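Skultell, week whatever: the thumb

1/11/19

The arm has been living in the shared workshop since October and I've stopped calling it a project. It's a lodger. It takes up the good end of the room, it eats my Friday evenings and it has never once bought milk.

When I last wrote, Skultell (the arm, plus the hands, plus a quantity of cable I'm not proud of) could close its fingers on command. Opening them again was more a matter of negotiation. Kanako found the fault in ten minutes, after I'd spent most of a week rewriting code that was perfectly all right. One connector, half seated. She was very decent about it, in the sense that she only mentioned it twice before we'd locked up.

So now the fingers open and close, and I've moved on to worrying about the thumb. It was set 40 degrees too far round, thanks to a drawing I did on the bus, and it met the fingers like a man missing a handshake. I've reprinted the bracket. I've also put rubber on it, at Noboru's suggestion, and he has asked for credit, so there it is.

The grip current is down to 185 milliamps from 271, and I'd like to go lower. Anything plastic with a round belly wants to roll off if you're gentle and pop out sideways if you're not.
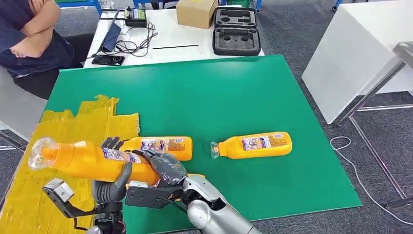

My other headache is speed. A full reach-and-grab takes 90 seconds at the moment, which Kiyoshi says is how long he takes to choose a biscuit, only with less swearing. I could turn it up. I did turn it up, one evening — and then I turned it down again and went to find the dustpan.

Next job is the wrist, which creaks. Osamu thinks it's the bearing. I think it's the sound of me ordering another bearing.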